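Why Do Building Bricks Click?

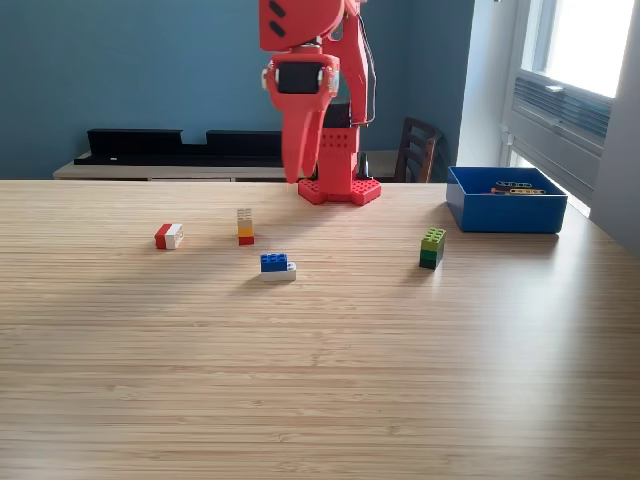 Push two plastic building bricks together and you hear it straight away. Click! Pull them apart and they put up a bit of a fight. There's no glue in there and no magnets, so what is holding on so tightly?

The answer is a force called friction. Friction happens whenever two things rub against each other. It's what stops your shoes sliding about on the pavement, and it's why your hands get warm when you rub them together on a chilly morning.

Turn a brick over and have a look at both sides. On the top are little round bumps called studs. Underneath it's hollow, and the gap is made just a tiny bit too small for the studs to fit into easily. When you press down, the plastic bends out of the way by less than the width of a hair (far too little for you to see!) and then tries to spring back to its old shape. That springing back squeezes the studs, and the squeeze makes lots of friction. Scientists have a lovely name for this: an interference fit.

How many ways?

Now for my favourite bit. Take 2 bricks, both the same colour and both the ordinary oblong kind with eight studs. You can join them in 24 different ways. Add one more brick and there are more than a thousand! By the time you've got 6 bricks, the number of ways is over 900 million. You could build a new one every second, all day and all night, and you'd still be going when you were grown up.

Why do walls have a pattern?

Go outside and find a brick wall. The joins between the bricks probably don't line up from one row to the next. Builders do this on purpose, and they call it a bond. If all the joins were in one straight line, the wall could crack right down it like a zip opening. Overlapping bricks share the weight with their neighbours.

Try it yourself

Build two little walls, both the same height. In the first one, pile the bricks straight up in separate towers, side by side. In the second, overlap them like a real wall. Now give each one a gentle push with one finger. Which is the wobbly one? Can you make it stronger by moving just one brick?

Words to know

Friction: a force that slows things down or grips them when they rub together.
Stud: a round bump on top of a brick.
Bond: the pattern bricks make in a wall.

Written by Atieno Kariuki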